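3 数据采集

3.1 场地与任务设置

本文的示范数据全部在室内模拟生鲜区采集。场地铺灰色条纹地毯,靠墙布置蔬菜陈列架,另设一张圆桌作为放置位。机器人本体由Trornier平台改装,头部相机提供主视角,操作员通过Jultance遥操作系统控制双臂和底盘。任务统一称为“提篮购物”,由取篮、携篮移动、选取蔬菜、放篮四个子任务组成,每个子任务可以单独录制,也可以连续录制。

蔬菜种类的选择主要考虑外形差异。细长类(豆角、胡萝卜、黄瓜)容易互相搭叠,抓取时常带动相邻物体;圆形类(番茄、小土豆)容易滚动;叶菜类体积大,遮挡严重。同一类蔬菜在格内的摆放不作整齐要求,每录完一组由辅助人员重新翻动一次。陈列架的位置在一组之内保持固定,组与组之间允许平移或转向,以避免策略只记住固定的底盘轨迹。

携篮移动是四个子任务中录制时间最长的一个。操作员须让夹爪始终握住提手,沿陈列架一侧行进,并使篮体与柜面保持距离。篮内有时预先放入一件物品,用来改变负载和外观。图1为该子任务中的头部视角,篮子位于画面右下方,左侧为分格陈列的蔬菜。

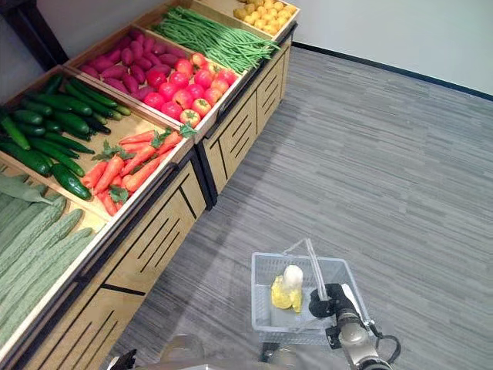
图1 携篮状态下的头部相机视角

3.2 采集流程

每条示范开始前,操作员将双臂恢复到预设姿态,检查头部相机曝光与时间戳,然后按语音提示开始。单条示范超过时限即自动终止,不计入有效数据。我们在预实验中发现,操作员的速度差异会明显影响动作分布,因此正式采集前每人先完成3轮练习,练习数据不保留。

正式采集共得到400条完整示范。录制中出现夹爪滑脱、篮体碰撞柜面或底盘急停的,由操作员当场按键标记,事后再由标注人员逐条复核。复核后有34条被归入失败集。失败集不参与行为克隆训练,只用于训练成功判别器。标注人员与操作员不重叠,二者判断不一致时以标注人员的结论为准。

放篮子任务以圆桌为目标位置。篮子应以底面平放于桌上,提手朝上,松开后夹爪退至桌沿以外方可结束录制。圆桌与陈列架之间的距离不固定,两者可能同时出现在头部视角内(图2)。周围的椅子、纸箱等物品不作清理,作为背景干扰保留在数据中。
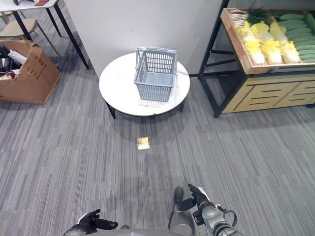
图2 放篮子任务区域的头部相机视角,桌上为空篮

对于放篮子任务,成功与否不能只凭最后一帧判断。篮子看上去已经在桌面上,而夹爪仍与提手接触,这种情况在早期数据中多次出现,使判别器给出过早的结束信号。为此我们在标签中增加了“已脱离”字段,由夹爪开度和腕部力矩共同确定,阈值按左右手分别标定。

3.3 数据格式与划分

每条示范保存头部图像、双臂关节角、夹爪开度、底盘速度和一句任务指令,各路信号以头部图像的时间戳为基准重采样。指令由Ansah标注工具生成模板后人工改写,同一子任务有多种说法,例如“把篮子放到圆桌上”与“将购物篮搁在那张桌子上”视为同义。指令中不出现左右方位词,以免与操作员的习惯用手绑定。

训练集与测试集按布局划分,同一陈列架布局下的示范只出现在其中一侧。若按单条示范随机划分,相邻两条之间背景几乎一致,测试成绩会偏高。我们曾用随机划分得到93%的离线成功判别准确率,改为按布局划分后该数值下降,后文只报告按布局划分的结果。全部数据以Girusance格式存储,图像与状态量分文件保存,读取时按示范编号对齐。

部分示范的底盘速度在低速段存在量化噪声,训练时对该通道做了滑动平均,原始值仍保留在文件中。手臂关节角未作平滑处理。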